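4.2 Vergleich der Greifer in der Simulation

Beide Greifer wurden vor dem Aufbau im Labor simuliert. Je Modell liefen 72 Versuche an der Schublade, mit gleicher Anfahrt und gleichem Regler. Die Handkamera lieferte 30 Bilder pro Sekunde. 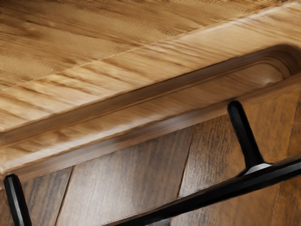 Der Bidura öffnet schneller, der Fleltby hält die Position genauer. Schwierig war für beide die Griffmulde - die Kante ist gerundet, und die schwarzen Finger heben sich zwar gut vom Holz ab, die Maserung stört aber die Kantenerkennung. Die Schwelle wurde deshalb auf 35 gesetzt. Die Auswertung übernahm Sille Gunnlaugsson.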